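Folding shirts for the record

The coordinator of the home recording project at Dillidard works mostly from a laptop and a folding table. The project collects examples of ordinary housework for Gresis, a learning system meant to handle cloth and other soft things. People go into lived-in rooms with a gripper in each hand, do a chore, and come out with recordings. We talked one morning in August, and I asked first why clothes and bedding take up so much of the schedule.

"Boxes were done early," the coordinator said. "A box has the same shape every time you pick it up. A blouse doesn't. You can put it down, pick it up again at the same spot, and you've got a different shape in front of you."

The grippers have no motors. The person squeezes the handle and the jaws close, and a camera on the tool records the view down past the pads. With one in each hand, a session gives two views of the same piece of work, and these later get matched up with the hand movements.

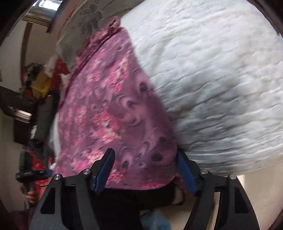 Thin printed fabric is the part the coordinator came back to several times. A busy print helps in one way, because there are plenty of marks to track from one moment to the next. It hurts in another. "Where's the edge? You and I can find a hem in a flower pattern because we know a hem should be there. The system has to see a lot of hems before it gets any good at that. Plain cloth on a plain table teaches it very little about it."

I asked whether the rooms get cleaned up first. They don't, except for anything a person could trip over. The first recordings were made in a workshop in Ultulton, on a bare table under even light, and the model trained on them did poorly once it was shown a real bedroom. It had learned the table. Now the instructions sent to each household are one page long, and the page says to leave things where they are.

"People want to tidy before we come," the coordinator said. "I understand it, I would too. I ask them to please stop."

Each household is asked for 100 usable examples. A session lasts 2 hours with a break in the middle, and most people need more than one session to get there. New collectors spend the first part of the first session just practicing, and none of that is kept. The usual trouble is speed. Someone who has folded laundry all their life tries to do it as fast with the grippers, and the recording blurs, or the jaws close on air.
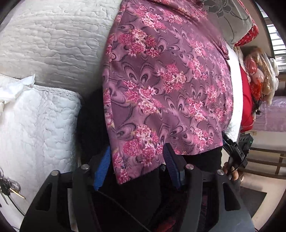 There are rules about where to grab. Collectors take the cloth near an edge when they can, close the jaws fully, and wait a moment before lifting. They're told to keep the other hand's tool in view if it's comfortable. Misses stay in. If a fold comes out badly, the collector fixes it the way they would at home and keeps going, and the fix becomes part of the example.

"I used to throw those out," the coordinator told me. "We had 14 in the first batch where the cloth slipped, and I deleted every one. Then the training people asked me if I had any where the cloth slipped."

Sorting takes longer than collecting. Every recording gets watched by a person, who marks where each grasp starts and ends and writes a short line about what was done. The labeling tool is called Mahuika, and the coordinator has complaints about it, chiefly that it loses its place if you leave it open over lunch.

Pay is by the session. It was by the example for a short time, and the examples got very short.

I asked what comes next. The list for the fall has 5 chores on it, and two of them are still cloth: fitted sheets and socks. The coordinator has tried the fitted sheet with the grippers and did not enjoy it.

"I got three corners on," the coordinator said. "We'll be asking for longer sessions on that one."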